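Harnudis list archive
Home | Threads | Authors | Search | Subscribe | Log in

We use cookies to remember your reading settings. By carrying on you agree to this. OK / Tell me more

Subject: Re: Teaching the brick job by remote, or by pushing the arm about?
From: Ebere Okeke
To: harnudis-teach
Apr 22, 2022

Hi Erasto, hi all,

Erasto Nzioka wrote:

> We're trying to get our arm to pick small bricks out of a tray and I've now
> had two goes at recording the demonstrations. First go I put the arm in
> floppy mode and pushed it through the moves by hand. Felt lovely, but my
> sleeve is in half the pictures. Second go I used the remote sticks from
> the next desk, watching only the wrist camera, and I was dreadful at it.
> 31 tries, and I'd only want to show anybody 18 of them.
>
> So which do people use? And does it matter that I hesitate so much? I hover
> over the bricks for ages before I go down. My colleague says cut the
> hovering out afterwards, I say leave it in. Also, any tips on two bricks
> that are touching? I keep bumping the one I don't want.
>
> Erasto

I laughed at the sleeve, I have a whole folder of my own left elbow from November. I'll go through your questions in a slightly muddled order, sorry, I'm writing this between runs.

On hand versus remote: I do both, but for anything where the wrist camera matters I record by remote. Pushing by hand is great for working out what the move ought to be. I still do that first, two or three times with nothing recording, just to feel where the wrist wants to turn and where it gets stiff. Then I sit down with the sticks and copy what my arms have just learned. I'm much less dreadful that way round! The trouble with keeping the hand-pushed runs is that you end up with your knuckles all over the pictures, and the thing learns that a big pink blob arrives just before every grab. Ours certainly seemed to. Take the blob away and it sat there waiting.

The other thing about pushing by hand is that you cheat without noticing. You're looking with your own eyes from wherever your head happens to be, so you steer round things the wrist camera never had a chance of seeing. With the sticks and only the wrist view, you know what the arm knows. It's slower and more annoying and I think it's fairer.

Hesitating: I'm with your colleague on the very long hovers and with you on the short ones. If I stop for a second to line up, that stays. If I stop to drink my tea, that goes. We had a batch of 43 runs from a visitor who paused above the tray every single time to ask if he was doing it right, and the arm we trained on those would stop dead above the tray and have a think. Very polite of it. Never went down, mind you. I cut those pauses to almost nothing, trained again, and it was a good deal better, though it still dithers at the end of a reach.

Now the touching bricks, as that's the bit I've spent most time on. I pasted in a view from the wrist on our brick job, Ghanem blue tray, on the mat with the grid. The two bricks are side by side and touching, but with a bit of a step between them. I like that step. It leaves a bit of each brick standing proud of its neighbour, and I look for that before I decide anything. Watch the shine on the tray floor too. There's a big white patch just by the left brick, and with bricks that pale I have more than once started steering towards a reflection.
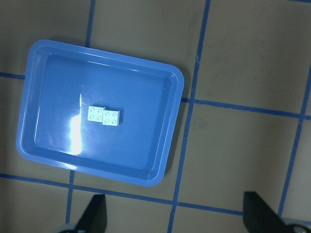 What I do with touching bricks, in order

1. Line the tray up with the mat by eye, then knock it a bit crooked. I used to have it dead square every time and the arm got terribly fussy about it. A few degrees either way is plenty.

2. Pick which brick you're going for before you start moving, and say it out loud if that helps. Changing your mind halfway makes a horrible run. The swerve goes into the recording and comes back to haunt you.

3. Turn the wrist while you're still high up. Compare the fingers with the edges of the bricks and turn until you could slide down along the faces you mean to hold. Don't leave the turning until you're down among the studs.

4. Hold the pair across the outer faces if you're allowed to lift both. If you need just the one, grip it on the two faces that don't touch the other brick and come straight up. If your fingers are too fat for that, nudge the pair apart first and record the nudge as part of the job. I used to tidy the bricks by hand between the nudge and the grab, and all I'd taught it was that bricks come apart by magic.

5. Go down slower than feels natural for the last little bit. On our sticks there's a slow button, and I keep my thumb on it from the tray rim downwards.

6. Keep the bumps, if you put them right. A run where I knock the wrong brick, back off, line up again and get it is worth having. A run where I knock it and carry on regardless goes in the bin.

About your 18 good ones out of 31 – I wouldn't be glum. My first afternoon on the Rudico sticks was worse, and I'd been telling everyone how easy it looked. Do look through the 13 you don't like before you delete them, though. If some of them are clumsy but end well, I'd put those back in.

One question from me in return. Does anyone on the list change the light between runs on purpose? I've been moving a desk lamp so the shine lands in different places on the tray, up to 2 moves a session, and I can't tell yet whether it's helping or I'm just making work for myself. The folks at Imesness hang a sheet of tracing paper over the lamp and have done with it, but then you only ever see soft light and I worry about the first sunny day.

Erasto, if you want to send me a couple of your hovering runs I'll happily have a look. Send a bad one as well as a good one, please, and tell me which stick you had in which hand. I swapped mine over last month and it made an enormous difference to the wrist turning, no idea why.

Right, the arm's finished whatever it was up to, so back I go.

Ebere

Previous in thread | Next in thread | Reply to list | Back to top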